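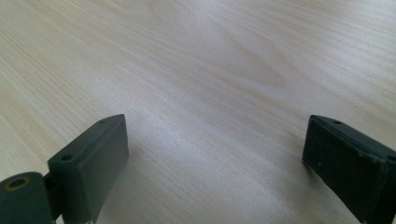
The Left Finger

The gripper closed on nothing at 9 in the morning, and Adom Gyamfi wrote it down.

He had been told to write everything down. The Vasten had a trigger under the handle and two green fingers at the front, and when you squeezed the trigger the motor brought the fingers together until they met something. On the pale table in the test room there was nothing for them to meet. He had not squeezed the trigger.

"Say that again," Liis Žukauskas said from the other bench.

"It closed by itself. Then it opened."

"You had your finger on it."

"I was holding it by the barrel."

She came over and looked. The fingers stood apart now, pads facing each other, the way they were supposed to. She took the tool from him, turned it over, squeezed and let go. It closed and opened. She did this several more times and handed it back.

"Write it down," she said.

The log went back to the spring. Most of it was in Triin Lukoševičius's handwriting, small and upright, and most of it was dull. Pads changed. Cable changed. Trigger spring replaced, old one kept in drawer. Adom read backward while he waited for the tool to do it again. He found the line on the fourth page, dated 2021-10-13. Closed without command, once. Could not repeat. T.L.

Under it someone had written OK to use, and had not signed.

He carried the book across the room. Liis read the line standing up.

"Triin went to Trovham in the summer," she said.

"Can we call her?"

"We can call her."

Triin answered from a car. She remembered it. She had been cleaning between the pads with a cloth and the left finger had come over and taken the cloth out of her hand. The right one had hardly moved. She had told Yolotzin Cisneros, and Yolotzin had told Honkanen, who made the motors, and Honkanen had asked for the fault code. There was no fault code. As far as the tool knew, nothing had happened.

"Which side did yours go on?" Triin asked.

Adom had not noticed. He said so, and he felt his face get warm.

"Watch the left," she said. "And pull the battery before you put your hand in. I mean every time."

Liis wanted it run until it failed again. They clamped it by the handle over the table, and Adom plugged in the counter, and the fingers went through their cycles with nothing between them. It made a sound like a stapler. By lunch it had done 2,000. He ate his sandwich facing it.

The pads were rated at 44 pounds of squeeze. He had looked that up early in the week because he liked knowing the number. Now he thought about what it would be on a knuckle.

At three o'clock Theano Gavalas came down from the second floor. She had sold 62 of the tools to Cinar, who ran a sorting line and wanted them in December.

"I heard it hiccuped," she said.

"It closed without a command," Liis said.

"Today?"

"Today, and once before. It's in the log."

"Twice, then. In how many?"

Liis told her. Theano nodded slowly. She was not a careless person, and Adom could see her doing the arithmetic and not liking what she was doing it for.

"They wear gloves on that line," she said.

"Gloves won't help."

"No, I know." She bent down to look at the left finger, at the joint behind the pad. She put out her hand to touch it.

"Battery," Adom said. It came out louder than he meant.

Theano stopped with her hand in the air. Then she stepped back, and he reached around to the handle and slid the battery out and set it on the bench where all of them could see it.

"Okay," she said. "Now?"

"Now you can."

She pressed the pad with her thumb. It gave a little and came back. She asked what they needed, and Liis said the motors out, the boards back to Honkanen, and a letter to Cinar that night saying the shipment was on hold. Theano said she would write the letter herself. She went upstairs without saying how long she thought the hold would be.

Adom opened the log. He put in the time, the count, and what Triin had said about the cloth, with her name next to it. Then he turned back to the old page. He crossed out OK to use with one line, so it could still be read, and signed beside it.

Liis was already looking for the small screwdriver.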